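1/ Six months into the automation programme at the Gustport site. We were told it would take the dull bits off our hands. I'm still waiting to meet a dull bit that left.

2/ The slide from Dradley said 24 hours saved a week. Tincuța Crăciun asked whose hours. She was told that would be "picked up offline". It hasn't been.

3/ What has changed: 44 of us used to pack. Now some of us pack and some of us show machines how packing is done. Same pay band. Bohdan Vakulenko asked about that as well.

4/ I don't hate the kit. I just don't believe the 100% figure on the poster by the lifts.

5/ Anyway, afternoon shift.

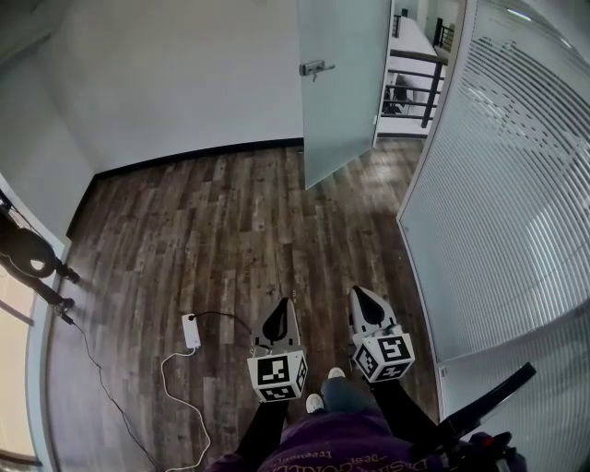 Grippers, marker cubes, cables on the floor.

6/ If the training goes well, do we get the hours back or does Dradley? Still no answer in writing.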